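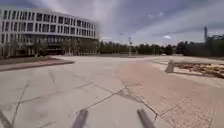

23 February 2023

So the Stikura camera finally got its outing! I've been going back and forth between it and my old Rai for weeks, mostly by driving in circles in the hallway, and a hallway tells you very little (mine has one lamp and a rug). Big open pavement under a streaky gray sky is a much better test, I think, especially with trees, windows and brick all in one view.

I ran the same route with each camera, 15 minutes a go, same mount, same controller settings. The Stikura wins on width, no contest. I get a huge slice of sky and still see the two front prongs at the bottom, and I've grown to love having them there – they're my parking guide. The Rai shows me less of everything but it's crisper, and I found it easier to follow the seams in the concrete with it.

Lag was the surprise. On the Isik controller both cameras felt fine. On the Hullby, the Stikura stuttered every time I turned hard, and I overshot the brick 4 times before I gave up and slowed down. I dropped the video to 20 frames a second and that helped a lot, though panning still looks a bit like a flip book.

Oh, and battery! The Hullby drained so fast that I had to swap packs twice, which is no fun with cold fingers. The Isik was still going when I packed up.

For now I'm keeping the Stikura on with the Isik. Next up is the mount, because six screws for one little bracket is plain silly and I've already lost two of them.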